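The Patience of Vovovance

Part One: The Planner

By the time the kettle had gone cold for the second time, I had read all 920 lines of the planner again, and I was no nearer to knowing why Vovovance (a grand name for a program, I know, but we were young when we chose it) would plan 100 grasps in the simulator without a murmur and then dither over a ball on my own floor.

It was May, and past eleven at night, and the wool things were where I had left them, the pale blue one nearest, with the pink one and the big dark one further off towards the wall. I typed the command, pressed the key rather gently, as if that might help, and leaned over to watch the fingers.
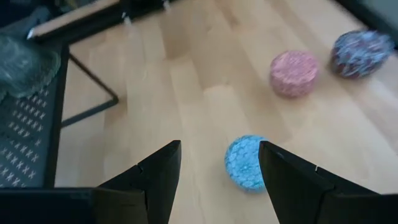
Part Two: Line 124

The log said it had found the blue ball. Then it said it had lost it, and found it, and lost it once more, which made me feel quite sorry for it.

I followed the messages back, humming a little, to line 124, where somebody (me, I'm afraid, on the slow train home from Trernard) had told it to forget anything whose edges it couldn't be certain of. Poor thing! Wool has hardly any edges at all, when you think of it, only fluff. So I let it keep its doubts a while longer before throwing them away, saved the file, and put the kettle on again.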